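3 min read

Skullard, the film about a lighthouse inspector who inspects very little, is finally coming out on disc. It has been missing from the shops for so long that second-hand copies of the old release have been fetching £80, which is a lot for a film with 12 lines of dialogue in it.

The new edition comes from Zemano, a small label run by Busisiwe Mabuza from a unit above a tyre fitter's. She has had 4,000 copies pressed and sounds only slightly worried.
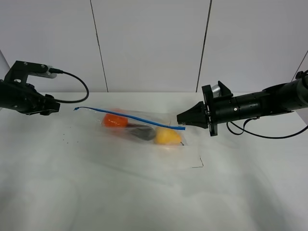
Is it the long version or the short one?

Both are on the disc. The long one has the goat.

Director Ottmar Bauerfeind has recorded a new commentary, in which he falls silent for most of the second reel – Mabuza asked whether he wanted to try again, and he said he'd been watching the film. 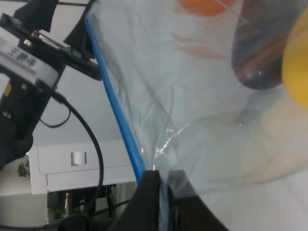

He is joined for the last half hour by Nandi Molefe, who played the inspector's sister and remembers the shoot rather differently. They disagree over the weather, the budget and who drove the van into the harbour. The label has left it all in.

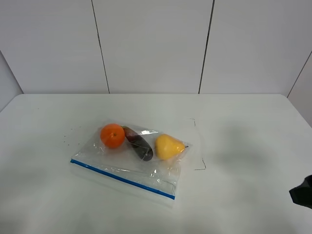
STILLOVANCE, 27th August – The first copies went on sale this morning at Goicoechea, the film shop on the high street, where over 300 had been ordered in advance. Owner Sibusiso Ngcobo opened an hour early and sold two to the same man.

Everyone else can order by post. A box set with Bauerfeind's two shorter films is planned for December, though Mabuza would like it known that she said the same thing last year. 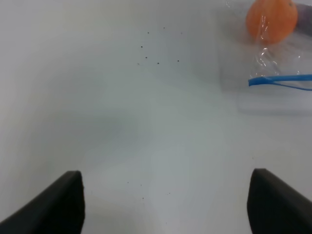
Zemano's edition of Skullard is out now, certificate 12.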